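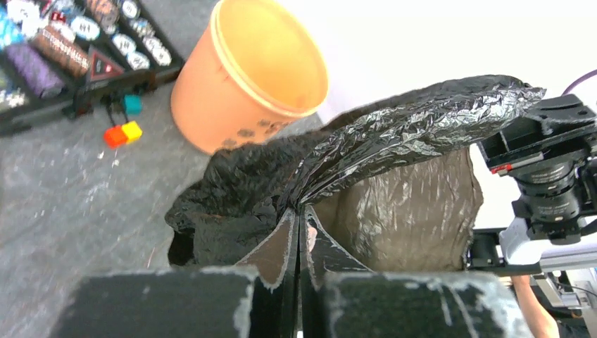 Figure 4.1. Gripper fingers closed on a black plastic bag, seen from the wrist camera.

Chapter 4
Routine Care of a Two-Arm Bench Cell

Chapter 3 ended with the cell powered, homed and able to run a program. This chapter covers the work that keeps it in that state. The cell used throughout is the Besson bench cell at the Otthorpe teaching shop, which has two arms on a common mounting plate, a gripper and camera at each wrist, and a walled enclosure. The procedures carry over to most small cells of the same layout, but the torque values and intervals do not. Take those from the manual for the machine in front of you.

By the end of the chapter the reader should be able to inspect and replace gripper pads, check a wrist camera mount, trace a cable through the full travel of an arm, and write a log entry that another person can use.

4.1 Fingers and pads

The finger surface is the part of the cell that wears fastest. Soft pads scuff first along the leading edge, where the finger meets the bench or the rim of a container before it meets the part. Light scuffing is cosmetic. A pad should be changed when the worn area reaches the gripping face, when an edge lifts under a fingernail, or when the two pads no longer close flat against each other.

Stop the program, park the arm with the fingers at chest height, and lock out the drive supply before touching the gripper. Peel the old pad from the tip toward the palm. Clean the finger with a lint-free cloth and isopropyl alcohol, let it dry, and press the new pad down for 30 seconds. Do both fingers of a gripper together - a new pad facing an old one shifts the closing point to one side.

After a pad change, the closed position must be taught again. In the Nimen controller this is parameter 205. An old value left in place will make the gripper report a hold on nothing, or crush thin material that it used to carry without trouble.

Thin, flexible material is the best test of a new set of pads. A rigid cube can be held by badly aligned fingers. A bag or a sheet slides out of them, usually from one corner.

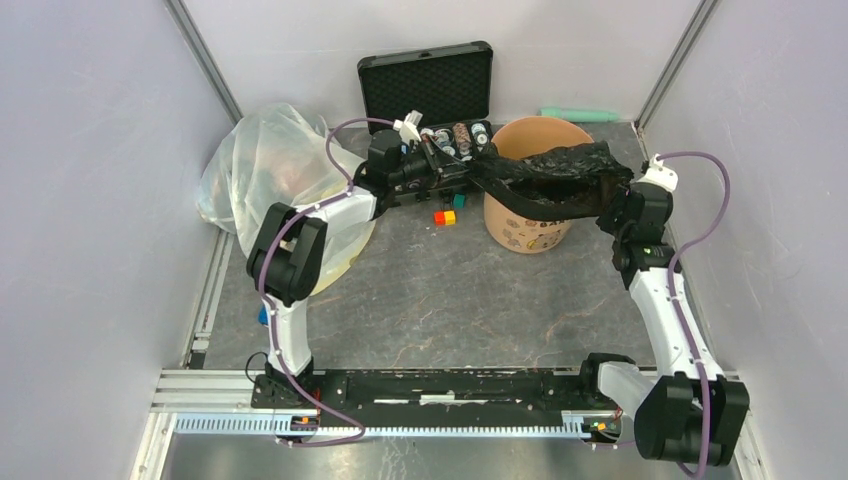

4.2 Cables and the arm base

Cable faults account for most of the unexplained stops recorded in the Otthorpe log. A cable that runs outside the arm is bent at every elbow movement, and the damage is seldom where the symptom appears. A camera that drops out may have a sound connector at the wrist and a broken conductor beside the base.

Check each cable with the arm moved slowly by hand, drives off. Start at the wrist connector and follow the cable down with two fingers, feeling for flat spots and stiffness. There should be slack at each joint at the limit of travel, and no loop large enough to catch the other arm. Repeat for the second arm, then bring the two wrists toward each other and look at both cables again. This last position is often left out, and it is the one in which cables snag.

Next check the base. Grip the lowest link and push it sideways. Movement at the plate means loose mounting bolts; movement above it means play in the first joint, covered in Chapter 7. Wipe down exposed rail and rack with a dry cloth. Do not oil a rack unless the manual calls for it.

Keep spare pads, ties and hand tools out of the reach of either arm before power is restored.

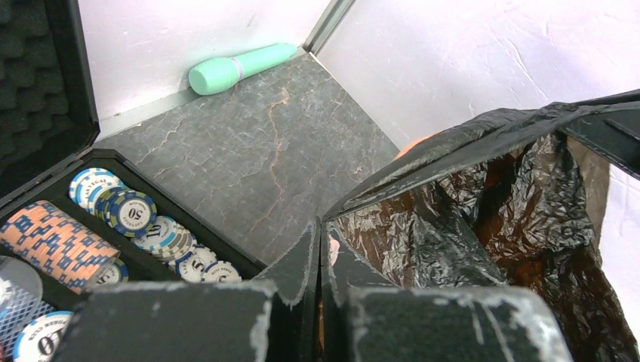
4.3 The wrist camera

A wrist camera is fixed in relation to the gripper, so the fingers should always appear in the same place in its view. This gives a quick test that needs no target. Save a reference view with the fingers closed and the arm parked, and compare the live view with it at the start of each shift. If the fingertips have moved by more than 2 percent of the view width, the mount has slipped or the lens has turned in its holder.

Tighten the mount first, then the lens, then calibrate. Calibrating a loose camera wastes the session.

4.4 The log

Each entry gives the arm, the part, what was found, what was done and who did it. A usable entry from the Otthorpe log reads: "Left arm, both pads, left one lifting at tip. Replaced both, retaught 205. Q. Langlois." An entry reading "gripper fixed" is of no use to the next shift.

Comments

fasstead_tech: Isopropyl took the coating off our older fingers. Try it on the back side first.

Marla P.: Is the 2 percent in 4.3 for the full width or from center? We get different answers in my section.

Quentin Langlois: Full width. The wording will be fixed in the October printing.

dob_77: Section 4.2 found our fault, broken wire right next to the base.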